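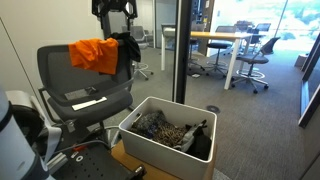
Photo: Calum Carnegie / Skavent, attached to ticket 258

Ticket 258
Product: Savumis fabric handling kit (single arm, trial hire)
Customer: Skavent
Raised by: Calum Carnegie
Handled by: Keith Tindall, Savumis support
Opened: 10 August 2021
Priority: normal
Status: closed, one follow-up item

Problem as reported

We have the kit on trial and are trying to decide whether to buy it. The job is taking mixed fabric items out of a white plastic storage bin one at a time and putting each over the back of an office chair. With single cloths laid flat on the table it does well. From the bin it keeps stopping with "pick lost" after the lift. Sometimes it brings up two items and carries on as if it had one.

The arm is mounted next to the chair and the bin is on the wooden tabletop. The load at the moment is a blue and gray patterned cloth, a leopard print piece, a light gray bag with a black handle and a black fabric item. There is an orange cloth and a black one over the chair back. The setup is in a room with a glass wall and there is a big window on the far side of the meeting room next door, in case light matters.

I have restarted the controller and run the hand-eye check. It passes. Software is whatever came on the unit.

Calum

Reply 1, Keith Tindall

Thanks Calum, the photo helps. A few things to look at before we change any settings.

1. In the job file, what is the item type set to? It should say "mixed soft". The trial units go out set to "flat cloth", which expects one layer on a plain surface.

2. What is the lift check height? The default is 20 mm.

3. There is a white card on the chair seat with a small dark object behind it. If either is yours, please move it before you run the next test. The place routine takes a reference from the seat, and I would like that clear while we look at this.

4. Is the chair on wheels, and if so is it held in place? I can't see the base in the photo.

Please also send the log from the last run. Menu, Service, Export, then choose "short".

Reply 2, Calum Carnegie

Item type was "flat cloth". Changed to "mixed soft". Lift check is 20. Seat cleared. Chair is on wheels and not held by anything. I have now put a strap round it.

Short log attached. I ran 20 picks after changing the item type. Better, but it still lost the bag every time it went for it, and the black item in the front right corner was left until last and then missed.

Reply 3, Keith Tindall

Log received. There are two separate faults here, so I will take them one at a time.

The bag. The picker is choosing the middle of the gray panel, closing on a single layer and slipping off. It has no idea that the handle is a handle. In the grasp menu there is an option called "prefer edges and loops". Turn it on. It is off by default as it slows down picking on plain cloths. You will see the planning time go up.

The corner item. The kit keeps a safety margin inside the bin wall, so anything pushed right into a corner is treated as out of reach. Your bin has rounded corners, and the bin model in the job file is our standard square one. That means the arm thinks the wall is somewhere it isn't. Please run the bin teach routine (Setup, Container, Teach) with the bin empty. Do it twice and keep the second result.

On light: the window is a fair way back, and the exposure figures in your log are steady. I don't think it is the cause. If you see misses only at certain times of day, tell me and we will look again.

Reply 4, Calum Carnegie

Bin taught twice, second result kept. Edges and loops on. Strap still on the chair.

Ran 20 picks. The bag came out by the handle on most tries. The corner item is now picked in turn. "Pick lost" came up 2 times, both on the patterned cloth when it was partly under the leopard print.

Still getting doubles. It lifts the leopard print with part of something else caught underneath and goes straight to the chair with both.

Reply 5, Keith Tindall

Doubles are down to the lift check height. At 20 mm the item has barely left the pile, so the second one is still resting on it and the weight reading looks normal. Set it to 120 and add the short shake, which is in the same menu. Leave shake strength on low. Higher settings throw light items out of the bin.

One thing to watch — with a higher lift you need clear space above the bin. You have a black metal frame over the chair with an open bracket on it. Please step through the first move by hand at slow speed and check that the arm and whatever it is carrying stay away from that frame on the way across.

Reply 6, Calum Carnegie

Stepped through at slow speed. The bag handle passed closer to the frame than I liked, so I moved the bin further away from the chair and taught it again. Clear now.

Left it running through the afternoon with one of us refilling the bin. 500 picks. Doubles have nearly stopped. The few that are left are all two thin cloths lying together. The shake doesn't separate those.

Cycle time is longer than in the sales sheet. Is that expected?

Reply 7, Keith Tindall

Yes. The sheet figure is for flat cloth with edges and loops off and no shake. I have asked for the mixed figure to be added, as you aren't the first to ask. Farouk in applications has a job file for thin cloths that re-grips before the lift. It isn't released, but trial customers can have it if they sign the test form. I will send both to you.

Reply 8, Calum Carnegie

Form signed and sent back. Happy for this one to be closed. For the purchase decision we are also looking at the Kondance unit, so a proper cycle time for mixed items would be useful before the hire ends.

Closing note, Keith Tindall

Cause: wrong item type, standard bin model used with a rounded bin, lift check too low for piled fabric. Chair not held in place.
Fix: settings as in replies 3 and 5, bin taught again after the move.
Follow-up: thin cloth job file to customer, mixed cycle time to come from applications — open under Farouk.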